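Imad Aoun
OK friends, a bunch of you asked how the move of my mother's recipes is going, so get comfortable, this is going to be a few posts. Tea is made, the dog is asleep, I have until 2 o'clock before I need to be anywhere.

Imad Aoun
For those just joining: my mother cooked for 71 years and wrote everything down on whatever was closest. Envelopes, the backs of church bulletins, one on a parking receipt from Bedbridge (that's the lentil soup, and the lentil soup is very good). When she moved in with my sister in Walville, the whole lot came to me in a suitcase.

Imad Aoun
I have been typing them up since July. There are 431 of them. I know the number only because I numbered the envelopes, and I numbered the envelopes because I dropped the suitcase on the stairs the first week and had to sort the whole thing over again on the landing — not my finest evening!

Imad Aoun
The hard part is her measurements. She wrote "a coffee cup" for everything, flour, rice, oil, and she meant one particular coffee cup, the blue one, which my sister still has. So I drove over to Walville and we filled it with water and poured it into a measuring jug at the kitchen table while Mom told us we were doing it wrong.

Imad Aoun
Then there's "until it smells right." I called her about that one, for the semolina cake, and she said, well, you know how it smells, you ate it every Easter of your life. Fair enough. I wrote down "until it smells like Easter" and put a time next to it for my kids, who like a time.

Imad Aoun
A cousin in Dizon sent me her copies too, and wouldn't you know, her stuffed grape leaves have mint and ours don't. I asked Mom. Long silence on the phone. Then she said her sister always did put mint in, in the voice you'd use for somebody who parks on your lawn. Both versions are going in the book, with names on them.

Imad Aoun
Bread day is still my favorite to write up. She'd clear off everything she could, push the rest out to the edges, and flour the middle. I do it the same way and I always want more counter than I've got. If you're redoing a kitchen, please, leave yourself one good long stretch for dough. I dream about marble.
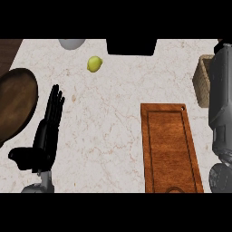

White marble with a little tan and rust in the veining, and a big round wooden tray. Sigh.

Imad Aoun
To the person who asked about the printing: I'm going with Woketti, spiral bound so it lies flat, 80 pages for the first volume. That will be soups, breads and the pickles. Sweets have to wait for volume two, and yes, my brother has already complained.

Imad Aoun
If your folks are still cooking, go stand next to them with a pencil. Take the cup they use and pour it into a real measure. Ask who taught them each one, too, I got some wonderful stories that way.

Imad Aoun
Dog's up and wants his walk. I'll post the lentil soup tonight once I've checked the cumin with Mom.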